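Kiltville Shared Kitchens
Equipment Reviews: Benchtop Appliances

Toaster oven, white, drop-down door
Review published 2025-02-01

This review forms part of the equipment register maintained for the shared kitchens at Kiltville. It is intended for residents and program staff who use the benchtop oven, and for sites considering a similar purchase. The unit was assessed in ordinary use during January, on the stone benchtop at the Montes Street kitchen. No laboratory testing was undertaken, and the comments below should be read accordingly.

Design and door

The oven is a white unit with a door that folds down from the front. When fully open, the door lies nearly flat, and users should allow for its full depth when deciding where the appliance will stand. At Montes Street the oven was first placed too far forward and the open door left very little preparation space. It has since been moved back.
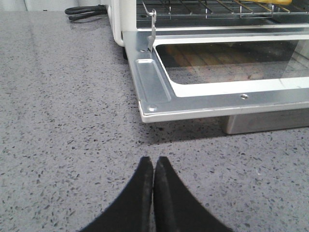 Reviewers found the door easy to lower with one hand. It should not be used as a shelf. Several users were in the habit of resting a full tray on it while turning food, and the site has since asked that trays be set down on a heatproof mat beside the oven. The glass is set in a metal inner frame, and crumbs collect where the two meet. A soft brush removes most of them; a damp cloth alone tends to push them further into the join.

Rack and capacity

The wire rack takes a small baking tray comfortably. Two serves of fish, a tray of vegetables or a modest batch of scones may be cooked at one time. The oven is not suited to a family roast, and sites that regularly cater for larger groups should continue to book the main range.

Heat was found to be slightly stronger towards the rear of the cavity. Turning the tray halfway through cooking corrected this in most cases. Cheese on toast browned evenly without any intervention, and reheated pastry was markedly better than the same item from the microwave.

Tongs are recommended for toast and small items, and oven mitts for the rack and trays. The site previously kept its tongs in a drawer across the room, an arrangement that led to a good deal of improvisation with forks. They are now to be kept within reach of the oven and returned there after washing.
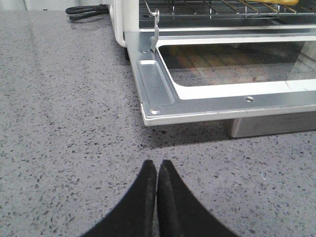

Oven with door lowered; tongs on the benchtop.

Controls

The controls consist of round dials arranged one above the other to the right of the door. Reviewers generally preferred them to the touch panel on the Numar unit used at the Sumis kitchen, finding them quicker to set and less troublesome with floury hands. The printed markings are small, however, and users with low vision reported difficulty reading them from a standing position. A large-print guide has been prepared and will be kept in the recipe folder.

Cleaning and care

The white finish shows splashes readily and should be wiped once the oven has cooled. Abrasive pads must not be used on the glass or the outer panels. The oven should be switched off at the wall before cleaning, and the cord kept clear of the hot surfaces. The benchtop beneath the appliance should be wiped weekly.

Common enquiry

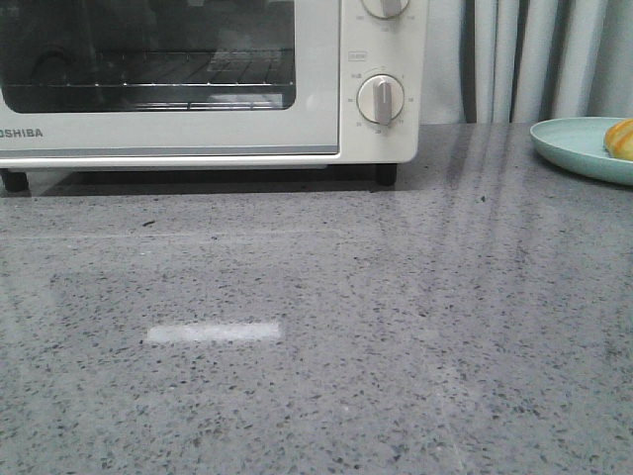

Can the oven be used for baking cakes?
Small cakes and slices bake satisfactorily. Place the tin in the centre of the rack, check it earlier than the recipe suggests, and cover the top loosely with foil if it colours too quickly, keeping the foil well clear of the elements.

Assessment

The oven is recommended for kitchens preparing meals for one or two people at a time. Its principal strengths are the simple controls and the good results obtained with toast, pastry and small trays. The small dial markings and the bench space required by the open door should be weighed before purchase. The unit will remain in service at Montes Street, and comments from users may be entered in the equipment book.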